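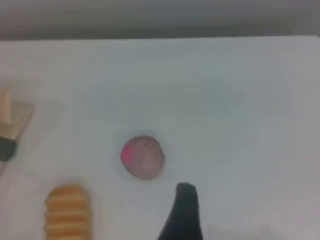 Cherry Mae Marquez replied:
Please do not buy the big clinic package before you read your lease again. I had the same noise in Droltgate, two winters, and what helped me was to write down the times before I spoke to anyone. Which floor are you on?

kornanano_tenant wrote:
Third floor, she is on the fourth. Thank you for answering so fast. For the others who did not see my first post last week: my upstairs neighbor exercises at five in the morning, every day, also on Sunday. I hear rolling, then a drop, then rolling again. I moved to Merberg for a new job and I start work at nine, so I lose nearly four hours of good sleep. I asked the landlord and he told me that exercise is not noise. Is this true?

merb_oldtown wrote:
He is wrong, but it will not help you much. In most buildings here the house rules have quiet hours, and the landlord must only "remind" people. He sends a letter. The letter does nothing.

Sebastian_R wrote:
I disagree with the above. The letter did a lot in my case. My neighbor did not know the floor was so thin, and after the letter he came down with a cake and we agreed on seven o'clock. You should give people the chance to be normal.

merb_oldtown wrote:
Good for you. I got two letters and no cake.

Cherry Mae Marquez wrote:
Both can happen. But did you ring her bell, kornanano? You wrote about the landlord and you did not write one word about talking to her.

kornanano_tenant wrote:
No. My accent is strong when I am nervous and I was afraid it will sound like a fight. I wrote a note but it is still in my kitchen.

Sebastian_R wrote:
Then put the note under her door today. Keep it short, with your name and apartment number. No capital letters.

flatfoot700 wrote:
Different opinion – buy a thick mat and offer it to her as a gift. I paid 11 for a used one and the drops became much softer. The rolling you will still hear a little.

merb_oldtown wrote:
Why should the person who cannot sleep pay for the mat? I never understand this advice.

flatfoot700 wrote:
Because I wanted to sleep more than I wanted to be right. You can do it your way.

kornanano_tenant wrote:
I put the note, and I wrote that I can share the price of a mat. If she does not answer before August, when my lease is renewed, I will ask for the empty apartment in the back building.

Cherry Mae Marquez wrote:
Ask for it now. Those go quickly.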